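Stonora Residents' Board > Shared Spaces > Key return at the front table
Thread 2431

Arif Yusof wrote:
Members are reminded that keys to the shared rooms must be returned to the front table by the end of each booking. Please place them in the black oval container and leave the rest of the tabletop clear.

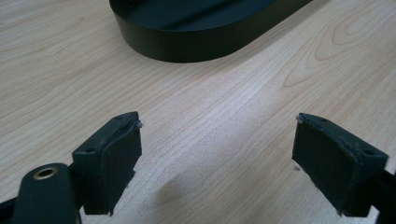
Atif Jafri wrote:
I must respectfully disagree with this arrangement. An open container offers no record of who returned what. In August I waited 30 minutes for the storage room key. A sign-out sheet should be required.

Arif Yusof wrote:
The objection is noted. A sheet was kept at the Joltudard building and was seldom filled in. The keys will remain together on the metal ring with the coiled section.

Shaikh wrote:
I support the sheet. I would also ask that members refrain from removing single keys from the coil. Putting them back takes considerable patience.
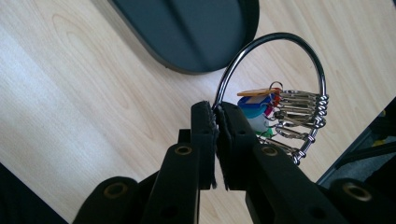 Revised procedure (posted 08/10/2019)

1. Sign the sheet before taking the keys.
2. Keep all keys on the ring.
3. Return the ring to the container and sign again.

Atif Jafri wrote:
Thank you. I withdraw my objection to the container.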